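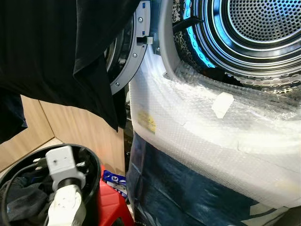

Boats and Harbours: Moorings, Collisions and Groundings

Print this page | E-mail this page

Touched bottom on the way in, do I have to report it?

Hello all, and sorry if this has been covered before. I have a 38 foot ketch called Mastard (the name came with her, please don't ask) and in October I was bringing her back up to Flemetti with my brother-in-law on board. It was getting on for dusk, the tide had a good way still to fall, and I cut the corner by the Gowda perch as I have done plenty of times. We went on quite gently and sat there for 14 minutes by my log before I got her off under engine. No water in the bilge, nobody hurt, and the steering felt as it should all the way home.

I had her lifted the week after, and the yard found a scrape along the bottom of the keel and a chip out of the rudder. They want 925 to put it right. I haven't told the harbour office or the insurers yet. My brother-in-law thinks I am making a fuss, but it has been on my mind, and I would sooner ask here and look silly. Do I need to report it, and to whom? And will it count against me if I don't claim?

Print | E-mail

Answer 1

Don't worry, everybody does it sooner or later. I've sat on that same bank myself with a flask of tea. Pay the yard and forget it, your premium will only go up otherwise.

Answer 2

I'm afraid I would go more carefully than that, kind as the advice is. I looked after moorings at Trurnska for a good many years and had a fair few of these conversations across the counter, usually with somebody as worried as you are, so please don't think you look silly.

There are two separate things here. The first is the harbour. Most harbours have byelaws or general directions, and a lot of them ask the master of any vessel that grounds inside the limits to let the harbour master know, pleasure boats included. Look up the Flemetti ones, or simply ring and ask. Reporting late is a little awkward but it is far better than not at all, and they may be glad to hear of it if the bank has crept out towards the perch – it does move after a wet winter.

The second is your insurance. Get the policy out and look for the part headed conditions, or sometimes "your duties". Very often it says you must tell them of any incident that might lead to a claim, whether or not you mean to make one. My own excess is 340, so on a bill like yours I would at least want to talk it through with them before the yard starts work. They may want their own surveyor to look at the keel and the rudder stock first, and that is hard to do once it has all been filled and painted.

Meanwhile write down what you remember, with the time, the state of the tide, your heading and speed, and who was at the helm. Ask your brother-in-law to do his own and don't compare notes – two honest accounts never match exactly and that's fine. Keep the log page as it is, and ask the yard for their photographs.

Daithí Keane

Answer 3

Agree with Daithí. Also have the keel bolts checked while she's out.

Print this page | E-mail this page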